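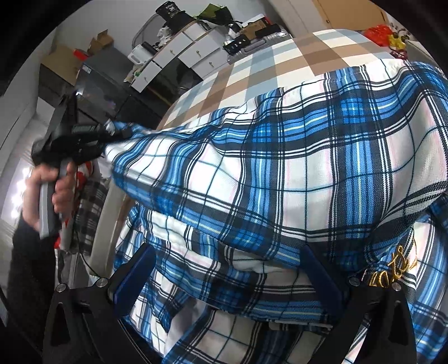
Robotics / Manipulation / Failure Analysis
Home | Papers | Data | People | Contact
Last updated: November

5. Failure analysis: early release during two-handed folding

In this section we describe the fault which caused most of our lost recordings. The demonstrations were made with two hand-held grippers of the Ninari type, in an ordinary furnished room, with clothing and no fixed workbench. The operator holds one gripper in each hand and folds a garment. Later, the recorded paths and jaw widths are replayed on the arms in our laboratory.

The fault was first noticed by Orysia Stelmakh on a Friday, when she replayed a folding task. The left arm opened its jaws before the fold was complete, and the cloth dropped. We first suspected the replay program, but we found the same jaw opening already in the recorded signal. The operator did not remember opening the hand at this moment.

We then checked 50 demonstrations by hand. In 24 of them the recorded jaw width increased suddenly while the cloth was still under tension. We call this event an early release. It occurred mostly with thick or layered cloth, and only seldom with one thin layer.

Figure 4. Hand-held grippers during the folding task. Plaid garment, blue finger pads. 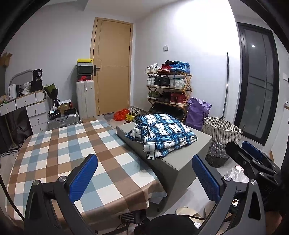
Two causes were considered. The first is mechanical. When the pads close on several layers of cloth, the arms bend outward a little and the width sensor reads this bending as an opening. The second is in the software. The Zorum filter, which we use to smooth the width signal, was tuned on hard objects such as cups and boxes. With soft objects it makes small changes larger than they are, so a short relaxation of the operator's fingers can look like a full release.

To separate the two causes, Greer Moffat clamped one gripper in a vise and closed it on folded cotton with a constant force. The width signal still drifted, but the drift was too small to pass the release threshold. With the filter turned on, the same drift passed the threshold after 47 seconds. We conclude that both causes must be present together.

The fault has also a safety side. During one replay, the left arm released the cloth while the right arm continued to pull. The free end of the garment swung across the fence line of the cell and pressed the arm's cable against the table edge. There was no injury and the cable was not damaged, but the arm did not stop, as its force limit was set for rigid parts. After this event we lowered the limit, and replay now pauses when the two jaw signals disagree.

We removed the filter from the Prustilo recording software and set the release threshold separately for each gripper, following the calibration method of Ó Néill. The 24 affected demonstrations were not repaired. They are kept in a separate folder and were not used for the training described in Section 6.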